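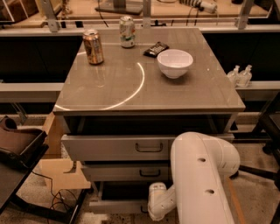
Robotics club met Monday as usual. Harpreet Turcotte had the lesson plan, and the job for this month is opening and closing the top drawer of the gray cabinet without upsetting what stands on it. Two cans and a white bowl are on top.

Musyoka Biwott rewrote the reach part of the code over the weekend. It is 85 lines now, down from 200, and I can follow most of it. We still disagree about how far the arm should back off before it turns. He wants it short to save time. I would like more room near the handle, which is a black U shape and easy to catch on.

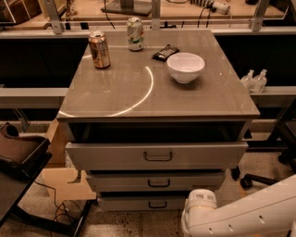

Do you need to know how to code to join the club?
Most of us didn't when we started. Harpreet pairs new people with someone who has done a term already.

The Unville meet is in July and we have 11 members signed up. Each team gets 2 tries at the drawer task and the better one counts. Heikki Kemppainen is working on the written report, and I'm supposed to give him my notes on drawer handles. I have a page and a half.

The glossy top shows a bright curve of reflected light, so I put glare in my notes too.

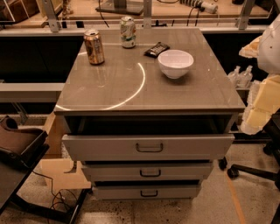
How long does a try last at the meet?
Each team gets two minutes, and the clock starts when the arm first moves.

Next week Cristóvão Fonseca is going over the stop button rules again.

3 comments
Share 2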